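22 September 2025

Okay, bimanual stack again. Picking up from where I left the grasp planner before lunch, mostly so I remember what I changed (and so whoever gets the bench next doesn't revert it, please!).

The big one: I've moved the arbitration between the two arms out of the Treltance node and into the planner itself. Before, each arm asked for its target separately and we sorted out the conflicts afterwards, so we'd get these lovely polite standoffs where both arms waited for the other to clear the middle of the table. Now one call hands out both targets together. Planning timeout is 300 ms per arm, and if it blows through that we keep the last valid path and try again, up to 3 retries. Feels much calmer to work with already.

Cutlery is still the pain. The segmentation is happy with bowls in any colour I throw at it, but shiny metal is another story – the depth goes patchy along the handles and the mask breaks in two, and then the planner thinks it's got two short objects and picks a grasp centre somewhere daft. I've added a merge step that joins mask pieces if their long axes line up. It's in the Melnychuk branch, commit message "join handles", sorry, will write a proper one.

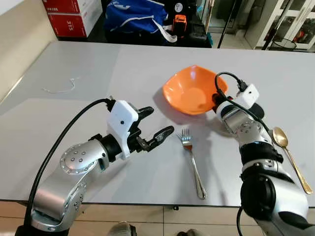 *Kanini Gachanja*

Fork and spoon both out with the orange bowl for this layout, and I like it as a test because the fork lies so close under the bowl. There's even a bit of orange reflected near the fork's neck, exactly the sort of thing that makes a colour-based mask bleed from one object into the next. I've turned the colour weight down and the edge weight up in the config. Also want a minimum-area filter in there for scraps like that little white string on the left, otherwise it'll get its own object ID and a grasp candidate, bless it.

Replay log is number 714 on the Eltum drive. Point cloud is capped at 3000 points per object, which is plenty for a bowl and possibly mean to a fork. Haven't decided.

To do:

- rerun 714 with the merge step off, compare grasp centres
- wrist joint limits for the right arm, still hard-coded (my fault)
- ask Namico if the new driver lands before November
- rename `tmp_planner2`, it's been long enough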